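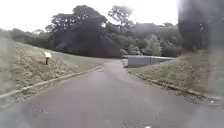
Werkstatt-Tipps: Wegerkennung für kleine Fahrroboter einstellen

Von Remigiusz Gajewski

Wer seinen Eigenbau zum ersten Mal auf einem Parkweg fahren lässt, sollte die Software vorher zu Hause vorbereiten. Die folgenden Punkte stammen aus unseren Fahrten mit dem Brumon.

1. Kanten vor Farben
Auf Asphalt zwischen zwei Bordsteinen liefert die Kantensuche stabilere Werte als die Farbtrennung. Trockenes Gras und grauer Belag liegen bei bedecktem Himmel in der Helligkeit oft dicht beieinander. Den Himmel vor der Auswertung abschneiden, das spart Rechenzeit.

2. Flecken nicht als Hindernis werten
Eine dunkle Stelle im Belag kann Flickasphalt sein oder ein flaches Schlagloch. Im Kamerabild allein ist das schwer zu unterscheiden. Wir senken dort das Tempo und fragen zusätzlich den Abstandssensor ab. Erst wenn er 4 Messungen hintereinander eine Stufe meldet, plant der Rechner eine neue Spur.

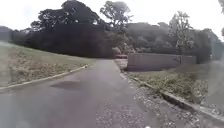 Für losen Splitt am Rand gilt eine eigene Kostenstufe. Bei uns steht Asphalt auf 50, Splitt auf 500. Der Planer fährt dann nur auf den Splitt, wenn kein anderer Weg bleibt.

3. Aufzeichnen
Jede Fahrt mitschneiden und neue Parameter zuerst an der Aufnahme testen. Konrad Tomaszewski legt für jede Änderung eine Kopie der Konfiguration an, mit Datum im Dateinamen. Alte Aufnahmen vom September benutzen wir immer noch zum Vergleich.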